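Funel Bench Arm for Shared Kitchens and Prep Rooms

Print this page | E-mail this page

The Funel is a small bench arm with a two-finger gripper, sold by Lomaretti for staff kitchens, canteens and prep rooms. It takes over short, repeated handling jobs at the counter: moving pans, shifting utensils, clearing a surface between tasks. Most buyers start on a toy kitchen counter with light items, and move to the real one when the crew is ready. 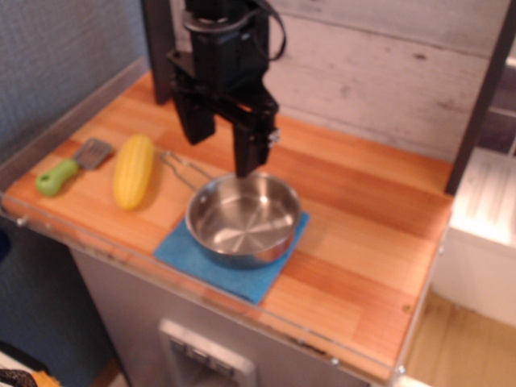
Staff do not need to write code. A worker guides the arm through a job, saves it and gives it a name. Teaching a new job takes 20 minutes on average, and the arm holds up to 17 jobs in memory. Anyone on the shift can stop it with the button on the control box.

What changes for the crew

At the Pearce canteen in Zikville, the arm went in last February. Three people work the back counter there, the same number as before. The early shift used to spend its first half hour setting out and putting back pans. That time now goes to prep and to checking deliveries. One person per shift is in charge of the arm, and the job rotates so that everyone learns it.

There were complaints in the first weeks. The arm was slower than a person, and items left out of place held it up. The crew agreed on fixed spots for pans and tools, and the shift lead moved the morning briefing to cover any changes. Hours and pay grades stayed as they were.

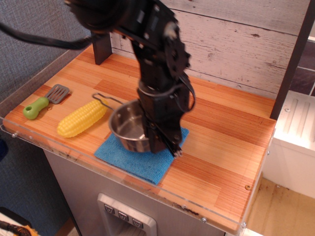 Plan for a training period before full use. We suggest keeping the old routine running next to the new one until each shift has taught at least one job on its own. Wet work, hot pans and knives should stay with people.

Supplied with the arm: control box, power lead, bench clamp, spare finger pads, printed guide. Finger pads are rated for 2000 cycles and can be changed with a hand screwdriver. Contact Lomaretti sales for prices and lead times.

Page updated 12 Aug 2023

Shares: 17 | Comments: 3

Related items
Funel spare finger pads
Funel bench clamp, wide
Control box wall bracket
Shift training day, Zikville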